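Pitodville Kart Club
Progress report on the youth racing grant, second period
Prepared by Vy Mai for the Trịnh Fund
30 Apr 2025

Summary

The junior program is running and most of what we set out to do in this period is done. The pit lane resurfacing is late. Spending is within the grant, and we are asking to move one amount between budget lines, as set out below.

Drivers and sessions

There are 11 juniors in the program, all between 8 and 15 years old. Each one has passed the flag test and the basic safety check, and all of them have driven in at least one club race. Two moved up from the cadet class to the junior class in November after their lap times came down enough for the chief instructor to sign them off.

We changed the format of the practice sessions. In the first period everyone went out together, and the faster drivers spent a lot of time stuck in traffic at the hairpin. We now split the group by pace, with short runs and a debrief between them. Lap times are posted in the clubhouse the same evening. Parents asked for this and it has cut down on arguments.

Wet practice was part of the plan you approved and it went ahead. Several drivers had never used rain tires before. There were a lot of spins at the first attempt, mostly on the exit of turn four, and no injuries.

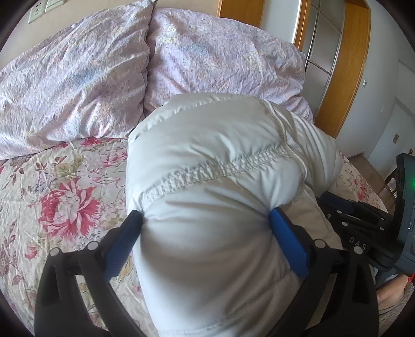
Ngân La wrote after the wet sessions that her son learned more in one afternoon in the rain than in the whole summer before it, and that she would like to see wet running on the calendar every month instead of when the weather happens to allow it. She also asked for more time on race starts, as the juniors lose most of their places before the first corner.

We agree on the starts. A standing start drill has been added to the end of each session. Monthly wet running is harder, as we have no way to water the track and the marshals are booked well ahead.

Equipment

The club now has eight karts for the program, all on the same engine and the same gearing. Two older chassis were found to have cracks near the seat mount and were withdrawn. One has been repaired by a welder in town and is back in use. The other is not worth fixing and has been stripped for parts.

The Totanix timing loop was installed at the start line and works well in dry conditions. It dropped a few laps in heavy rain. The supplier replaced the connector box and we have not had a repeat so far, though it hasn't rained as hard since.

Helmets and rib protectors were bought in four sizes. We ran short of the smallest size and have ordered more from the same shop.

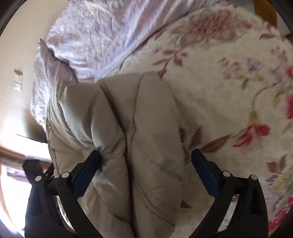 Black gripper holding a beige quilted puffer jacket.

Pit lane and paddock

Resurfacing of the pit lane should have been finished in this period. The contractor, Proditeck, dug out the first section and found the drain under it had collapsed. The drain had to be replaced before any new asphalt could go down. That work is complete and paid for from club funds. The contractor has given us a new slot and expects to need 11 working days.

Until then we are using the grass side of the paddock for assembly and pushing the karts to the grid by hand - slow, but it keeps the juniors away from the open trench. The fence on the spectator side is up. We still need a second gate, wide enough for an ambulance, and have a quote for it.

Budget

We have spent 72 percent of the grant. Engine rebuilds came in under budget and tires went over, mainly on account of the rain sets. We would like your approval to move $4,000 from engines to tires. The total stays the same. Receipts are in the attached folder, sorted by month.

Track hire, insurance and marshal fees are as planned.
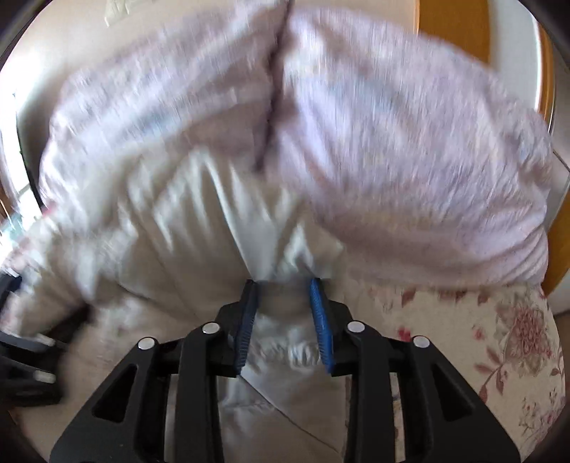 Hand-held gripper, black, with round silver rivets on its arms.

Problems and risks

The main risk is the pit lane. If the new slot is missed, we would have to run the first round of the junior series without a proper pit entry, and the regional steward may not allow it. We have asked about borrowing a neighboring circuit for that round but do not have an answer.

We are also short of instructors. Three people hold the license and one of them is moving away. Two parents have started the course - the written part is done and the track assessment is still to come.

Next period

Finish the pit lane and hang the second gate. Run the first four rounds of the junior series. Get both new instructors licensed. Service all the karts before round one and replace the brake pads on the three with the most hours.

Vy Mai
Pitodville Kart Club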